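How to mount an old advertising poster on linen

Paper posters from before the war were printed to last a few weeks on a wall. Most of them were folded, and the folds are where they give out first. Backing the sheet with cloth holds the creases together and lets you hang it or roll it without more damage. The method below is the one we use at Driltholm for posters that are worn but not rare. If yours might be worth more than $2,000, take it to a paper conservator and don't do this at home.

What you need

A flat board at least four inches larger than the poster on every side. Unbleached cotton canvas or linen, washed once without softener. Acid-free barrier paper. Wheat starch paste. A wide soft brush, a smoothing brush, a spray bottle, two sheets of polyester film and a staple gun. We buy Nundham paste powder in the small bag, which is enough for several posters.

Test the inks first

Put a drop of water on each color in a corner where it won't show. Wait a minute and press with white blotting paper. If any color comes off on the blotter, stop. Lithographs from the 1920s and 1930s are usually fine. Stamps, handwritten dates and theater overprints often are not, and those need testing separately.

Stretch the cloth

Cut the canvas larger than the board. Wet it, wring it out and staple it along one long side. Pull it across and staple the opposite side, working from the middle to the corners, then do the short sides. It should be tight enough to sound a little when you tap it. Brush on thin paste, lay the barrier paper down and smooth it out. Leave it overnight.
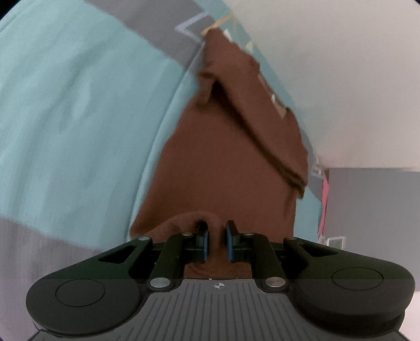
Stella Rashidi wrote in to say that she skips the barrier paper on small sheets, under the size of a magazine page, and has had no trouble with them. The weave does show through a little in the pale areas, she adds, and she would not leave it out on anything with a large plain background. We still use it on everything, mainly so the poster can be taken off the cloth later.

Wet and paste the poster

Lay the poster face down on polyester film and mist the back until the paper relaxes. Ease the folds flat with your fingers. Old tape has to come off at this stage, and slowly. Paste the back from the center out, with no dry spots near the edges. Lift the film by two corners, turn it over with the poster clinging to it, and lower it onto the barrier paper. A second pair of hands helps with anything over 30 inches long.

Smooth it through the film, then peel the film back at a low angle. Push torn edges together while the paste is still wet. Air bubbles can be worked to the nearest edge with the smoothing brush.

Drying

Keep the board flat, away from heaters and direct sun. Two days is normal, three in damp weather. Don't cut the staples early or the whole thing will curl. When it's dry, trim the canvas and leave a border of an inch or so for framing.

Filling and touching up

Small losses can be filled with paper of a similar weight, pasted in and toned with watercolor pencil. Keep the color inside the loss. Buyers at the Acheampong sale expect to be told about any retouching, so write down what you did and keep it with the poster.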